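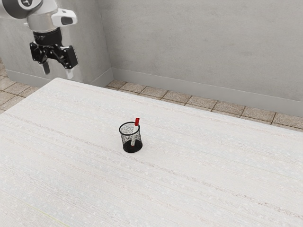

Slide 1. Simulated cell, gripper open, marker in the mesh holder.

Speaker notes, Tarudon workshop day, Sep 27, 2022

Good morning. Wait until the door is closed. Say that questions are welcome during the talk, my English is better when I answer than when I read.

I will speak about one fault. The task is very small: take the marker out of the pen holder and lay it on the table. We trained and tested this in simulation at Kiletti, and after that we moved it to the real cell in Vudville. In simulation we ran 800 trials and we were quite happy with the result. In Vudville the arm pushed down on the rim of the holder with the fingers closed, and it did not stop.

Point at the red cap. This is what our detector was looking for. The cap is bright and the rest is white, grey, black and beige, so the detector learned the colour very well and the shape almost not at all. In the real cell there was a red emergency stop button on the table side. Two times the arm turned towards the button. Pause here, people usually laugh. Then say that one of my colleagues had a hand near the button at that moment.

Next point, the mesh. The real depth camera sees partly through the wall of the cup. In simulation we had given the cup a solid collision shape and clean depth. In the real data the rim came and went between one reading and the next, and the planner believed that the way down was free.

Now the force limit. It was set to 164 newtons in the file we copied from the simulator. Nobody had changed it, as in the simulator it does no harm. For the real arm our rule is 40. I was the person who copied the file in April, and I should say this clearly to the audience.

Damage: one cup bent, one finger pad torn, no injury. The Bonsu controller did a protective stop, but only after the cup was already flat on one side.

What we changed. The force limit is now read from the cell and the program will not start without it. The cap colour is random in every training run. We take away 3 per cent of the depth points on the mesh, later more. Both hands stay outside the line during the first ten runs of any new program.

If there is time, show the force curve again and explain the second peak. If there is no time, go directly to questions. Somebody will ask why we did not use a solid cup. Answer: the customer has mesh cups.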